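Search this manual
Enter keyword
Go

Section 11: Setting Up the Work Surface

28 Jul 2019
By Lindsay Katene
Print this page | E-mail this page

This section covers the work surface supplied with the Givero bench. It assumes the legs are already bolted on and the bench is standing where you want it. If the bench still rocks, go back to Section 10 and adjust the feet first.

What you need

A soft cloth
Mild dish soap and warm water
A level
A roll of low-tack tape
The hex key from the parts bag

Placing the surface

1. Lift the surface out of the carton with a second person. It is heavier at the back edge, where the metal rail is fitted.

2. Remove the clear film from the top. Start at a corner and pull slowly. If the film tears, lift the loose end with a fingernail. Do not use a blade.

3. Set the surface on the bench frame with the rail toward the wall. Leave a gap of 17 mm between the rail and the wall so that the surface can be lifted off later.

4. Check it with the level in both directions. Turn the front feet to correct a slope from side to side, and the back feet to correct a slope from front to back.

5. Fit the four corner screws with the hex key. Tighten each one until it stops turning easily, then go around again.

CAUTION: Do not use a power driver on the corner screws. The inserts will strip, and they can't be replaced without taking the bench apart.

NOTE: Surfaces sold before January have two corner screws and two clips. The clips press in by hand and go at the back.

First cleaning

1. Wipe the whole top with soapy water, then with plain water.

2. Dry it with the cloth. Water left standing at the rail will find its way under the edge.

3. Wait an hour before putting anything down.

The mottled finishes, including the Alport range, have darker and lighter patches running through them. These vary from one piece to the next and won't wash out. If you're not sure whether a mark is part of the finish, wipe it with a damp cloth and look again from the side. A stain usually has a harder edge – though not always, and tea is the worst for this.

Laying out small pieces

Most owners use the bench for sorting and fitting small parts, strips and trim. A clear layout saves time once there are several jobs going.

1. Clear the surface completely before you begin. Fragments from an earlier job are easy to miss on a mottled top, so run your palm across it as well as looking.

2. Mark off a working area with low-tack tape. For most jobs, 300 mm square is enough.

3. Put long, flat pieces down first, one at a time and not touching. Glossy pieces slide on each other and will drift toward the edge if the bench is bumped.

4. Keep offcuts outside the tape. Sweep them into a tray at the end of each job.

5. Turn the lamp so that the light comes in low from one side. A flat strip is much easier to find when it throws a shadow.

CAUTION: Pick up strips by the ends. Some trim has a sharp edge along its length.

NOTE: Take up the tape the same day. Tape left down over a weekend can leave a line of adhesive, which comes off with dish soap and patience.

Load and wear

The surface is tested to 3,000 opening and closing cycles on the fold-down model. The fixed model has no moving parts and needs no oiling. On either one, keep hot pans, soldering irons and glue guns on a separate mat.

Light scratches can be reduced with the polish sold for the Alport finishes. Rub in small circles, working out from the scratch, and try it on a back corner before you do the middle.

Questions about this section can be sent to Obinna Danladi at the Fenemport office. Please give the batch number from the label under the front edge – the carton number is no use to us once the carton has gone.

Colored strips show up well against the beige top, and small dark bits are best looked for close up before you wipe down. 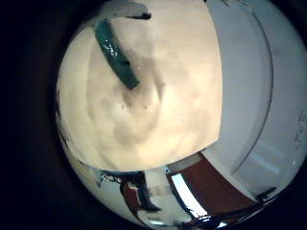
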